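Slow Days on the Stirnora Lakes
5/25/22
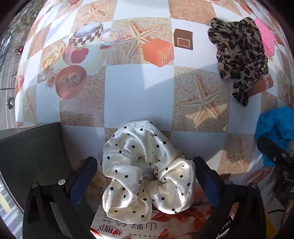
A polka dot satin scrunchie on a patterned tablecloth.

The ferry to Stirnora leaves from a concrete pier behind the fish market and takes 28 minutes to cross. There is a bench along each side and a small cabin for bad weather. Most people stay outside, even when the wind is up, and in May it usually is.

Stirnora is the name of the main island and also of the chain of lakes that surrounds it. The water is shallow near the shore and dark in the middle. Ice stays on the northern bays well into spring, and the short travel season starts when the last of it goes. By the second half of May the guesthouses have their shutters open, the bike rental is running and the grocery store goes over to longer hours. The crowds come later, when the schools let out. Before then you can get a room without booking far ahead, and the rates are lower.

The village has one main street. It runs uphill from the pier to the church, with the grocery, a hardware store, a bakery and two cafes along the way. The bakery opens early and closes when the bread is gone. Cardamom rolls go first. The rye loaves are dense and keep for days, so they are a good thing to carry on a hike.

Where to stay

Väisänen is the older of the two guesthouses. It is a yellow timber building at the top of the street with seven rooms, all on the upper floor. The stairs are steep, and there is no elevator. Rooms at the back look over the orchard and are quieter than the ones facing the road. Breakfast is served at one long table and includes porridge, boiled eggs, cheese, pickled fish and stewed rhubarb when it is in season. Bathrooms are shared between two rooms, except for the corner room, which has its own and costs more.

Diller is down by the water, past the boat sheds. It has cabins instead of rooms, each with a small kitchen, a wood stove and a porch. Firewood is included, but bedding is not, unless you ask for it when you book. The cabins suit families and anyone who wants to cook. There is a shared sauna at the end of the dock, heated every evening from late May on. Guests sign up for a time on a sheet nailed to the door. The early slots fill up first with families, and the last one of the night is often free.

Both places take cards. The bike rental and the farm stands do not, and the only cash machine is inside the grocery, so it is out of reach after closing.

The Drestomix trail

The main reason many people come is the Drestomix trail, a marked path that starts behind the church and follows the ridge to the far end of the island. It is not hard walking. The highest point is 171 meters above the lake, and the climb to it is spread out over most of the morning. The markers are blue bands painted on trees and, where the trees thin out, on rocks.

The first stretch goes through spruce forest and can be muddy. Boards have been laid over the worst parts, and they get slick after rain. After the second gate the ground rises and dries out, and you start to see water on both sides. Cows graze up here from the middle of May. They are used to hikers, but dogs must be on a leash between the gates.

There is a lean-to near the top with a fire ring and a pit toilet. Water is not available anywhere along the ridge, so fill your bottles in the village. From the lean-to it takes about two hours to walk down to the western landing, where the afternoon boat stops on its way back to the pier. If you plan to catch it, check the time before you set out. The boat does not wait, and the walk back by road is long and dull.

People who want a shorter outing can turn around at the second gate. The view from the pasture just beyond it is nearly as good as the one from the top, and you are back in the village in time for lunch.

On the water

Rowboats can be rented by the hour or the day at the dock next to Diller. The inner lakes are calm on most mornings. Wind tends to come up after noon, and crossing the open part in a rowboat is not a good idea then. The small islands to the east are easy to reach and have flat rocks for swimming, though the lake is still very cold in May. Some of the islands are closed to landing while birds are nesting. They are marked with yellow signs facing the water.

Fishing permits are sold at the hardware store. Perch is the usual catch from shore. The store also rents rods and will clean fish for a small fee before closing.

Getting there and what to bring

By car, the ferry pier is 131 kilometers from the nearest airport on a good two-lane road. There is one bus in the morning and one in the late afternoon, and the second connects with the last ferry. Parking at the pier is free but limited. Cars can be taken across, but on the island there is little use for one, and the fare is much higher than for a person on foot.

Evenings are light until late, and the rooms at Väisänen have thin curtains, so pack a sleep mask. Bring a warm hat, a windproof jacket and shoes that can get wet. Mosquitoes are few in May and plentiful a month later. The hardware store sells repellent, and it often runs out.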